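# House Rules for Two-Arm Cells

Veltcombe rewrote its bench rules in July. The new sheet runs to 30 lines, and most of them deal with two arms sharing one table. 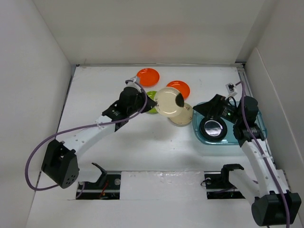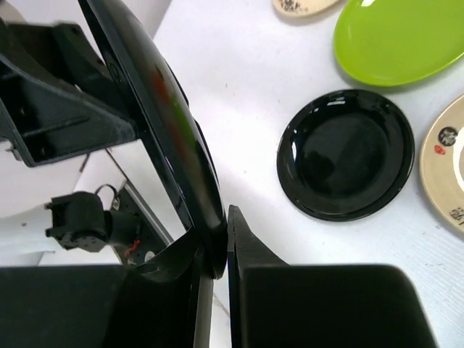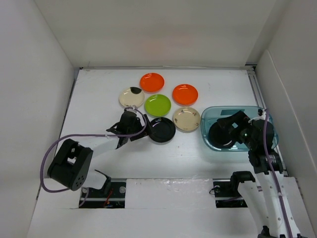 Plates, a tray and two arms at work on one white table.

*3 min read*

The old manual had 171 clauses. Espinoza, the integrator, logged 1,660 stops under it and found that almost all traced back to shared space – both arms wanting the same spot.

The first rule now covers zones. One arm has the plates, the other has the tray, and a handoff point is written down before any run starts. The second says a dish is held by the rim. The third covers cables, which must have slack at full reach.

Modora has adopted the sheet as is. Middale wants a speed limit added near the tray – a draft is due Friday.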